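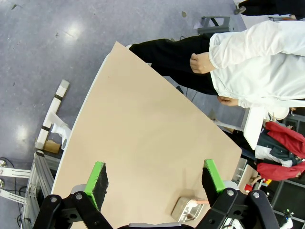

Valentina Toledo asked at the last review whether the planner could be trusted to change its mind halfway through a reach, and said she would rather see a slow arm that copes than a fast one that has to start again. We took that as our brief for the period, and I'm very happy to say we have a proper answer for her!

Tapia progress report, April
By the Saltovden software team
3 minute read

The big news is that replanning now runs while the arm is moving. Until this period Tapia worked out a whole path, sent it off and waited for the end. Now it checks the path against the wrist camera's latest view 30 times a second, and if the target has shifted it bends the rest of the path to suit. Watching it do this for the first time (late on a Sunday, in the simulator) was a real treat.

Getting there meant splitting the old controller in 2. Stavar, the lower half, looks after joint limits and finger opening and will refuse any command it doesn't like. The upper half only has to think about where to go next. The split took longer than we had planned, mainly in the message timing, but the code is far easier to read and we can test each half alone.

Perception is the part with most left to do. Small shiny metal things still give us poor edges, and thin objects lying next to them sometimes get merged into one blob. We have a new segmentation step that helps with the thin ones. Glare is harder, and we are trying a filter that compares several views before it commits to a grasp.

The replay tool is also in daily use. It lets us step through any logged run and see what the planner believed at each moment, and it has already shown us 3 bugs in the camera calibration, all fixed.

Next period: glare, a cleaner way to recover after a missed grasp, and installing the same build at Preltby. We are 6 days behind on the Preltby work and expect to make that up. No change to the budget is requested.

Contact: Tapia project office, Saltovden
© Saltovden. All rights reserved. Back to top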